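Bench log, Huvcombe room, 6th November. The Lodach table is back in use after the top was refinished in matte white. Harish Uniyal set the working height at 836 mm.
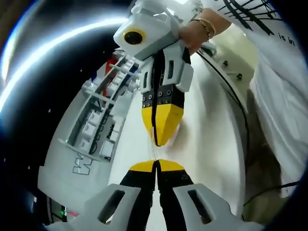
Yellow fingertips nearly touching, one pair pointing up and one down.

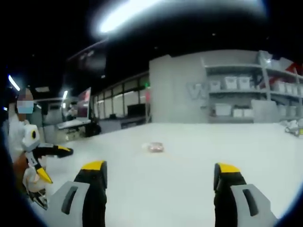 Small pinkish-red item on the tabletop, storage bins on the shelving behind.

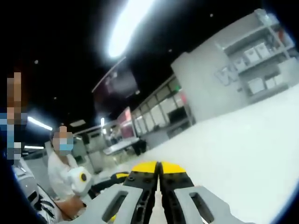 Tips closed to a sliver.
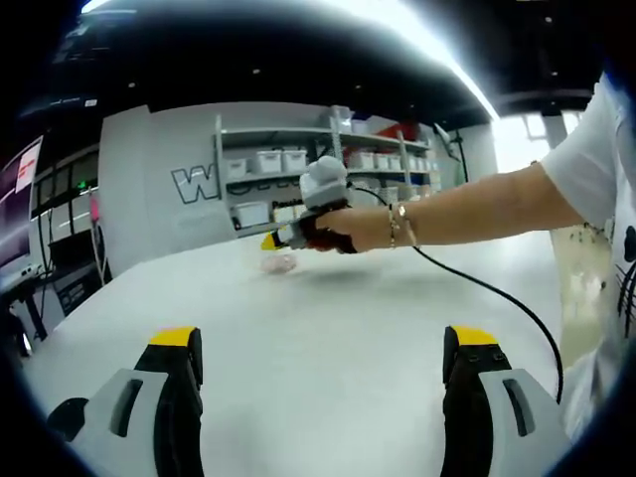 Small pinkish item on the table, cable looped over the wrist.

Glare on the new top is still too high near midday. Simone Holanda has asked Quintana for a duller topcoat, 3 sample panels, due before the next session. Bin labels go on the short side from now on. Spare bolts are in the Juvuswood drawer, nearly 4 boxes.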